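13 Jul 2024. Finish trials, bench two, Stistthorpe workshop
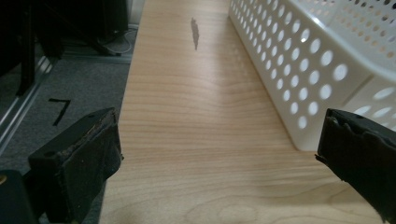

Third week on the oil question and I am no nearer to liking any of them. The job is the serving boards for the Skarkley tea room, who want something pale that stays pale, survives scones and does not smell of a cricket bat. Istel hardwax went on first, two thin coats, buffed off after 28 minutes. The tin says 20 to 30, so I split the difference and then forgot the kettle. What the customer has in mind is the light colour of the board in the photo, and every oil we own seems determined to push wood towards marmalade. The Istel pushed it least. The linseed from the back shelf pushed it most and is now banned from the bench.

Grits: stopped at 240 on the first batch, went up to 320 on the second. Cannot feel the difference with my eyes shut. Can feel it in my shoulder.

Water test, as before: teaspoon of water, left overnight under a saucer. Istel left a faint ring which sanded out. Plain mineral oil left a ring, a second ring and a sort of moustache. The Abdel Rahman blend (beeswax and something they won't name) left nothing at all, but stayed tacky until the following afternoon and collected every bit of fluff in the building. Try it again with less on the rag. I wrote the same thing in March and evidently ignored it.

Cost, for whoever does the quote: one tin of the Istel is 291 if we buy the big one, and it should do almost 100 boards at the rate I'm using it. The small tins are a swindle.

Raise the grain before the last sanding. Yes, every board. I skipped it on two of them and they came up like a cat's tongue.

Rags laid flat outside on the slabs, please, and never in the bin.

Still to do: tea stain, beetroot stain, one trip through the dishwasher for the offcut I like least.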